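Gutanex Freight Seal 761

Numbered cable seal for trailers and containers, sold in packs of six. Gutanex calls it "theft-proof". We don't — a decent pair of cutters will beat it. A broken seal tells you which leg of the trip to ask about, provided the driver wrote the number down at both ends.

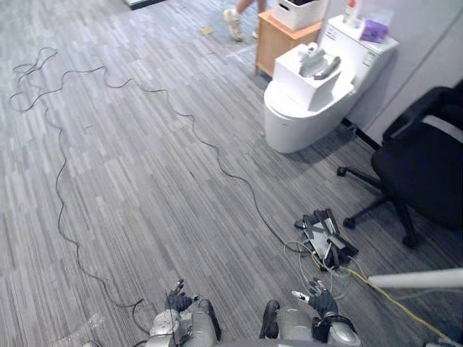
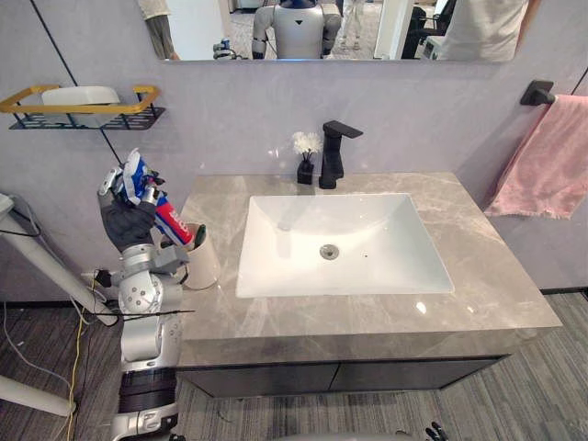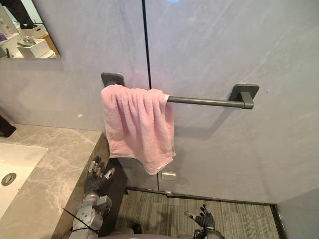
Treasa Mulcahy writes that two of hers reached the Detham depot with the numbers rubbed faint, and she'd want them stamped deeper before reordering.

Grey or yellow. Not to be used as a lock.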